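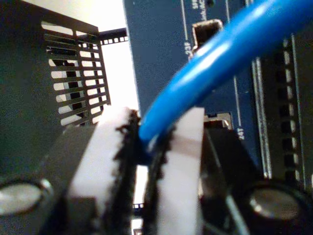 Según Lis, una herencia no se acepta ni se rechaza: se aplaza. Lo dijo en el rellano, con el abrigo puesto, y bajó las escaleras antes de que pudiéramos llevarle la contraria. A los primos nos dejó con las llaves, una carpeta de recibos y el acordeón de la tía abuela.

El piso de la calle Miltura se repartió en una tarde. Las sábanas tenían pretendientes, las copas también, y por una sopera desportillada hubo un silencio que en otras familias habría acabado en notaría. El acordeón se quedó en el pasillo. Pesaba 12 kilos, según la báscula del baño, que también se quedó sin dueño.

Nadie sabía tocarlo. La tía abuela tampoco, aunque esto no se decía. Lo sacaba en Navidad, lo abría con mucha ceremonia, le arrancaba un quejido de vaca y anunciaba que la humedad lo había desafinado. Lo cerraba entre aplausos. Así treinta inviernos, y siempre la misma humedad.

Me lo llevé yo, por vivir más cerca. En mi familia la distancia es un argumento jurídico. 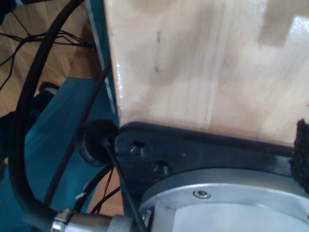 La primera noche lo puse sobre la cómoda y pareció un animal disecado. La segunda lo metí en el armario, donde soltó aire cada vez que yo cerraba la puerta. A la tercera me pidieron desde el piso de abajo, con una nota muy educada, que dejara de ensayar.

Decidí venderlo. La tienda Nandano me ofreció 900 euros por teléfono, sin verlo, y 6 cuando lo vio. El dependiente pulsó una tecla, escuchó la vaca y me miró con una compasión que no figuraba en el presupuesto.

—¿La humedad? —preguntó.

—La humedad —contesté, y me oí la voz de la tía abuela.

Volví con él en el autobús, en brazos. Una señora me cedió el asiento. Un niño quiso saber si mordía. Entre la parada del mercado y la del hospital empecé a entender que llevaba encima un prestigio que no me correspondía, y que no pensaba devolverlo.
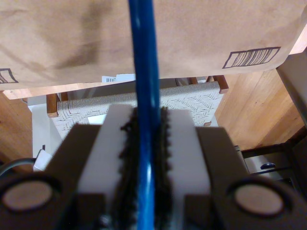 Club de Relato Breve de Patside

En junio fue la comida de los primos. Lis llegó tarde, vio la funda junto al perchero y no dijo nada, lo que en ella equivale a un discurso. A los postres me lo colgué. Las correas seguían en el agujero de la tía abuela, que era ancha de hombros, y el acordeón me quedó a la altura de las rodillas.

Lo abrí despacio, como se abre un testamento. Salió el quejido entero, larguísimo, con su temblor final. Alguien se llevó la servilleta a los ojos. La sopera, que presidía la mesa llena de natillas, vibró un poco.

—Está desafinado —dije—. Es la humedad.

Aplaudieron todos. Lis me pasó las natillas y preguntó, en voz baja, qué día lo tocaría en Navidad.

Otros relatos del club
El paraguas del notario
Natillas para dos
Instrucciones para perder un tren
La báscula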